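3.2 Collection and sorting of mixed construction waste

The second part of the study considers how mixed waste from small renovation sites is separated before transport. Data were collected in Velavdale in May, at 32 addresses where a container was placed by the hauler Prundimport.

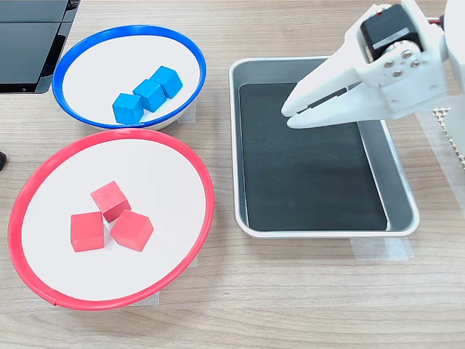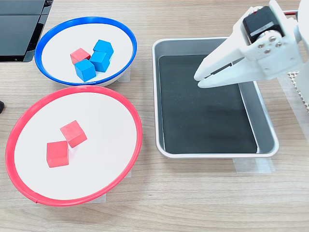

Figure 2. Colored cubes and bowls with blue and red rims on a wooden tabletop.

Each container was weighed when it arrived at the Grotmont transfer station. The load was then divided by hand into mineral waste, wood, metal, plastic, plasterboard and a remaining part. In total, 2173 items larger than a brick were recorded, and 528 of them were found in a container meant for another material. Wood was the most difficult group, as painted and untreated pieces were often thrown together.

The households kept their container for up to 6 days. We expected that a longer rental would give better separation, but the results do not support this. The position of the container seems to matter more. When it stood far from the door, residents filled the nearest one first, whatever its label said. A similar effect was noted in our earlier work at Ait Brahim, where the containers were smaller and had no lid.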